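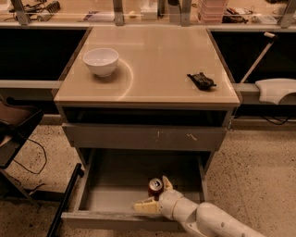 Kadir Toprak wrote in to say that he had put off learning bookkeeping for most of his working life, that he finally got through the Haleck course one lesson at a time at the kitchen table after supper, and that he wishes the chapter on bank reconciliation had been a little longer. We took the last part to heart, and the chapter is longer now.

The Haleck Bookkeeping Home-Study Set
Published by Arna
Item number 982
Printed course with online practice
Page updated 02/09/2020

We have been sending out the Haleck set for long enough that some of our early students are now ordering it for their sons and daughters, and we can't tell you how happy that makes us. It is a complete first course in bookkeeping for people who want to keep the books of a small business, a shop, a club or a church, and who would like to learn it at home without rushing. You don't need to have been good at math in school. You do need to be able to add and subtract (a calculator is perfectly fine!), and you need an hour or two a week that you can more or less call your own.

The course is built as 52 lessons. Most people take them one a week and finish in a year, though we've had students who went through the whole thing over a long winter and others who set it aside for a baby or a move and came back to it much later. All of that is fine with us. Nothing in the set expires, and the workbook will be just as patient with you in the spring as it was when you opened the box.

What comes in the box

The course book, spiral bound so that it stays open where you leave it. The lessons are short, and each one starts with a page of plain explanation before any figures appear.

The workbook, which follows the course book lesson by lesson. There is plenty of white space for you to write in, and the paper takes pencil well – please do use pencil, at least until you get to the trial balance.

The practice ledger, with all the columns ruled and nothing filled in. You will be keeping the books of a hardware store in a town called Vass, and you'll come to know its owner, its suppliers and its habit of paying the electric bill late. Students grow quite fond of that store. We get letters about it.

The answer book, sealed in its own sleeve. The answers show every step of the working, so when your total comes out wrong you can follow along and find the place where it went astray.

A card with your access code for Troten, our online practice site. The code is under the silver strip and is good for one student.

How the lessons run

The first nine lessons are all about words and habits: what a debit is, what a credit is, why you keep the receipt, and how to file it so you can find it again. People who have done a bit of bookkeeping on the job sometimes want to skip ahead here, and you certainly can, but we'd ask you to try the quiz at the end of Lesson 9 first. If it goes smoothly, off you go. If it doesn't, the lessons are short and you'll be through them in no time.

After that you open the practice ledger and the store in Vass starts doing business. You'll record sales and purchases, handle a returned check, pay two part-time clerks and keep track of what customers owe. Around the middle of the course you close the books for the first time, and it's usual to find that one a bit of a climb. Take two weeks over it if you like. The later lessons cover depreciation, inventory, year-end closing and how to read the reports you have made, so that you could sit down with an owner and explain in everyday words how the year went.

Every lesson ends with practice problems. The early ones are nearly all fill-in, and the later ones hand you a little stack of printed invoices and deposit slips and leave you to sort them out yourself, much as you would in an office.

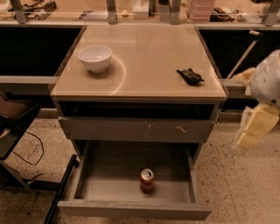 Practicing on Troten

Troten works in any ordinary web browser and there's nothing to install. Type in the code from your card, choose a password, and you'll see the same lesson numbers that are in your book. The problems on the site are different from the ones on paper, so you get a second helping of each lesson, and the site marks them for you as you go.

You can save your work and come back to it. If you forget your password, use the reset link on the sign-in page before writing to us; it's much quicker than we are. If you'd sooner stay away from screens altogether, the printed set stands on its own and you won't miss any of the teaching. The one thing you can only do online is the final exam.

The final exam and your certificate

The exam has 100 questions and is taken on Troten whenever you feel ready. Your books can be open on the table while you take it. We'd much rather see you look something up than guess, and looking things up is a good half of real bookkeeping anyway. You may stop and come back, and if the first try doesn't go the way you hoped you may take it again with a fresh set of questions at no extra charge.

When you pass, we mail you a certificate with your name and the date of completion. Please check the spelling of your name in your Troten profile first. The certificate shows that you have finished the Haleck course. It isn't a license, and it isn't college credit, and an employer or a state board may have its own requirements, so if you're studying with a particular job in mind it is well worth asking them before you order.

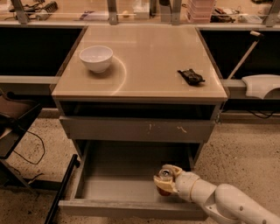

Which edition to order

The current edition has a green cover and includes the longer reconciliation chapter. Students who own the blue-cover edition don't need to replace it. Write to us with the item number from the back of your course book and we'll send the new chapter as a booklet, which slips in behind the old one.

Please don't mix a green workbook with a blue course book. The lessons were renumbered in the second half and you'd end up doing the payroll problems with the inventory chapter, and nobody should have to go through that.

If you are ordering for a class or a study group, each student needs a workbook, a practice ledger and a Troten code, while the course book and the answer book can be shared. Tell us how many students you have and we'll put together the right box. Workbooks and ledgers are also sold separately, and quite a few people buy a second ledger so they can run the store in Vass all over again with cleaner handwriting.

Ordering and shipping

Orders are packed here at Arna and go out by regular mail. November is our busiest month – lots of people like to start the new year with Lesson 1 – so if the set is meant as a present, an early order is a kindness to us and to you. We're happy to leave the packing slip out of a gift box and tuck in a handwritten card. Just put your message in the notes field at checkout and keep it to a few lines so that it fits.

If a page is missing or a book arrives bent, let us know which one and we'll replace it. Keep the damaged copy and make notes in it if you like; there's no need to mail it back.

Questions while you study

You may write to us as often as you need to for as long as you are working through the course. Please give the lesson number and the problem number, and if you can, copy out your working along with your answer. It helps us see where you were headed. Replies come by email, or by letter if you enclose your address and tell us that you'd like one.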